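Filia, week four: the loader and the gripper width signal

May 2019

Most of this month went into Filia, the small tool I use to turn hand-held gripper recordings into training episodes. The old loader came from Gosix and read everything into memory at once. It was fine for short clips and fell over on anything past 3000 frames, so I rewrote it to stream.
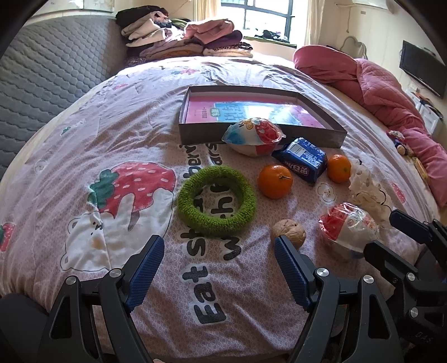 The segmenter cuts a recording into episodes by watching the finger opening. When the fingers close and stay closed, a grasp starts. The trouble is soft things. A walnut or an orange gives a clean stop in the width signal, but the fuzzy green ring keeps giving way, and the old threshold split one grasp into several. I now look at the slope over a short window – slower, but the splits are mostly gone.

Out of 1812 segments in the Marinho set, 302 had to be merged by hand before the change. I kept those as a test set and run them on every commit.
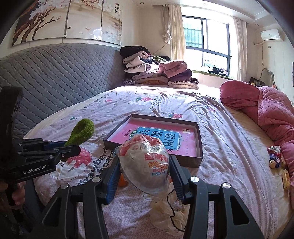

The other open problem is matching the left and right streams. Each gripper has its own clock, and Skirna, the planner that reads these episodes, expects one timeline. For now I line them up at the first frame and correct the drift with a straight line fit. It works on short recordings. On long ones the error grows toward the end, and I haven't found out why yet.

Next is the export format. The field names will change, so old episodes need to be converted again.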